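Kuren Line Agreement

The Kuren Line Agreement is a ceasefire and border monitoring arrangement between the neighboring states of Sellum and Bogale. It was signed on 14 September 2019 in the river town of Sturkero and took effect in December of the same year.

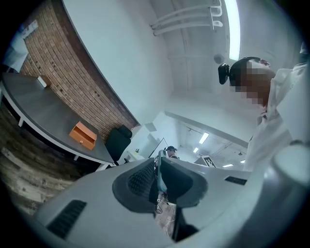
Background

The border between Sellum and Bogale follows the Kuren River for most of its length. When the two states became independent, the old provincial boundary was kept, but its maps showed the river in a bed it had already left in several places. Both governments claimed the farmland between the old channel and the new one, along with the only paved road through the valley.

Small clashes between border guards took place over many years. The most serious fighting began after Sellum closed the Sturkero bridge to trucks from Bogale. Artillery was used by both armies, and over 100 villages on the two banks were partly or fully evacuated.

Terms

The agreement covers a stretch of 238 kilometers. Each side agreed to move tanks and heavy artillery at least 15 kilometers back from the river. Lightly armed border police may stay inside this zone, with a limit of 100 officers at any one crossing point.

The Sturkero bridge was reopened to civilian traffic under joint control. Farmers with land on the far bank received seasonal passes, which are renewed each spring at the district offices. The text does not settle who owns the disputed land — that question was left to a separate boundary commission.

Monitoring

A joint observer mission has its main office in Sturkero. Its teams are unarmed and include members from both states as well as from countries outside the region. They inspect storage sites, record complaints and run a telephone line between the two military commands. Reports go to both foreign ministries and are not published in full.

Disputes over the terms

Sellum has argued that mobile air defense systems count as heavy weapons and should be kept out of the zone. Bogale rejects this reading, since the annex lists only tanks and artillery above a stated caliber. The two sides also disagree on drones, which the text does not mention. A draft protocol on unmanned aircraft was discussed but remained unsigned.

Reception

Opposition parties in Bogale criticized the government for signing before the boundary question was settled. In Sellum, the main objections came from the northern districts, where residents wanted payment for damaged homes written into the text. Trade groups in both countries supported the reopening of the bridge.

See also

Kuren River
Sturkero bridge
Foreign relations of Sellum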